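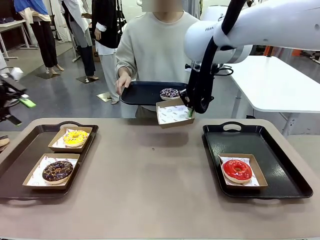
Glazed donuts in paper-lined boxes. Bakeries and takeout counters will come under the new packaging rules.

Takeout sellers get until April to switch packaging

Print this story | E-mail this story

Bakeries, coffee shops and lunch counters in Skatar will have until April to stop using foam containers and plastic-coated boxes, after the town council voted Monday to adopt a packaging ordinance that has been in the works since last year.

The measure passed with one vote against. It covers any business that sells prepared food to be eaten off the premises, including food trucks and stands at the weekly market. Grocery stores are exempt for now, except at their deli and bakery counters.

Town staff say 176 businesses hold the type of license affected. Each will get a letter with a list of accepted materials, among them uncoated paper, cardboard and molded fiber. Clear plastic lids for cold drinks may stay in use for another year.

Council member Enda Daly, who sponsored the ordinance, said the foam ban was the easy part.

"Most places gave up foam a while back," Daly said. "The coated boxes are harder. They look like paper, people put them in with the paper, and then the whole load gets turned away."

The town was billed for 2,393 pounds of rejected recycling in a single month last fall, according to a staff report. Food containers made up the largest share.

Lewis Tennant cast the vote against. He said he supported the goal but wanted a longer lead time for small shops, many of which buy boxes by the case and store them for months.

Chun-yin Yuen, owner of the Ellance bakery on Mill Street, told the council she had already changed over for most of her pastries but was still looking for a cake box that would hold up to buttercream.

"Plain cardboard soaks it up," Yuen said. "I have tried four kinds. If I put a liner in, that is one more thing to buy."

She said she expects the change to cost her $1,320 over the first year. Paper liners are allowed under the ordinance as long as they have no wax or plastic coating.

The council set aside a fund to help with the switch. Businesses with fewer than ten employees can apply for up to $2,000 toward new stock. Applications open next month at the clerk's office and will be handled in the order they come in.

Fines will not be issued during the first 90 days. After that, a business gets a written warning – then a $50 fine for each further visit on which banned containers are found.

Ming-te Chow, who runs the town's licensing desk, said inspectors will check packaging during regular health visits. No new inspectors will be hired.

The council put off a related proposal to charge customers for disposable cups. It is expected to come back in the summer.

E-mail this story to a friend | Printer-friendly version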